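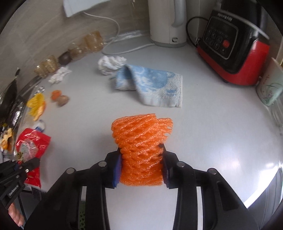 Spending on the equipment line of the Plurnanier grant remains within the approved budget at the end of the second reporting period, and we are asking for one change to the way the remaining money is divided. The change concerns grip pads and other parts that wear. At the time of the application these were treated as a minor item, to be met from general consumables. The household handling work has since moved on to light, yielding objects, such as the orange foam mesh sleeve held between the blue textured pads of the hand-held gripper, and the condition of the pads now has a direct bearing on whether a recording can be used. We therefore propose that replacement pads, linkages and fixings be given a budget line of their own from June.

Progress against the plan

The Skistwood group was funded to collect demonstrations of ordinary kitchen tasks with hand-held grippers, and to prepare a costed plan for the purchase of a fixed two-arm station in the following year. Collection is on schedule. The task list agreed with the Plurnanier programme office has been completed as far as the end of the section on packaging and wrapping materials. The section on cloths and towels has been started and will continue into the next period.

Elsie Lowther remains responsible for the collection sessions, with Trí Âu responsible for checking recordings and for the equipment register. Tâm Chu joined the group in the autumn on a part-time basis and has taken over the maintenance log from Evie Horrocks, who now prepares the purchasing papers.

The decision to work on domestic counters with everyday goods left in place was set out in our first report and has not been altered. It requires more preparation before each session than a cleared bench would. It also gives the group a sounder basis for specifying the fixed station, in particular the reach of the arms and the space they will need between appliances and loose items.

Equipment purchased

All hand-held grippers bought under the grant were supplied by Damero and have been entered in the register. Two quotations were sought for the supply of spare parts. The first, from Damero, covers pads and complete finger assemblies. The second, from Đỗ, covers pads only, cut to our drawing and supplied unbonded. Both firms confirmed that their prices will be held until the end of the financial year.

The Đỗ pads are the cheaper by a clear margin. Against this, they must be bonded to the fingers by our own staff, and a gripper that has been re-padded must be checked for alignment before it goes back into use. Trí Âu has recorded the staff time taken for this work and it is included in the comparison attached to the financial return. On balance we recommend that finger assemblies be bought from Damero and that a trial quantity of pads be bought from Đỗ, with the results to be given in our next report.

The sum requested for the new line is £1,770. It would be met in full by transfer from the travel line, where a planned visit to the supplier was replaced by a video call. No increase in the total award is sought.

Planning for the fixed station

The outline specification was circulated to the programme office for comment and four points were raised in reply. Our position on each is as follows.

Payload. The office asked whether arms with a lower payload would be sufficient. For the tasks in the present list they would be. We have kept the higher figure in the specification so that filled containers can be added to the list later, but we will obtain prices for both.

Compatibility of fingers. The office asked that the station should accept the same fingers and pads as the hand-held units. We agree, and this has been made a condition in the draft invitation to quote. It would allow a single stock of spares to be kept and would avoid differences in grip surface between the hand-held recordings and later trials on the station.

Installation. The room identified at Skistwood has adequate power. The floor has still to be inspected, and no order will be placed until a written report has been received. The cost of the inspection falls to the site budget and does not appear in our figures.

Service contract. Suppliers differ widely in what they include. We propose to ask for the purchase price and the service price separately, so that offers can be compared on the same footing. Evie Horrocks will circulate a draft of the wording to the programme office for approval.

Matters of concern

Delivery times for finger assemblies have lengthened. An order placed at present would not arrive before the close of the current collection block, and the group has been keeping the least worn units back for tasks involving thin or slippery material. This has been manageable, though it limits the number of people who can work at one time.

The maintenance log was not kept consistently in the early weeks of the project. Entries for two of the grippers do not show when the pads were last changed, and these units have been left out of the wear estimate. Tâm Chu has introduced a short form to be completed at the end of each session, and no entries have been missed under the new arrangement.

Storage of test goods also needs attention. Packaging and textiles are at present kept in the same cupboard as tools and adhesives. A separate lockable cabinet has been requested from the site and we do not expect it to be charged to the grant.

Decisions requested

The programme office is asked to approve the transfer from travel to the new wearing parts line; to agree the division of orders between Damero and Đỗ; and to confirm that the revised specification for the fixed station may be issued once the floor report has been received. An early decision on the first of these would allow the order for finger assemblies to be placed before the prices lapse.

The financial return and the extract from the equipment register are submitted separately.

5 February 2026
Submitted by Philomena Kinsella, Project Lead, Skistwood

Related items
Household handling: report for the first period
Outline specification for a two-arm station, with comments
Equipment register: guidance on recording wearing parts
Plurnanier programme: requests for transfer between budget lines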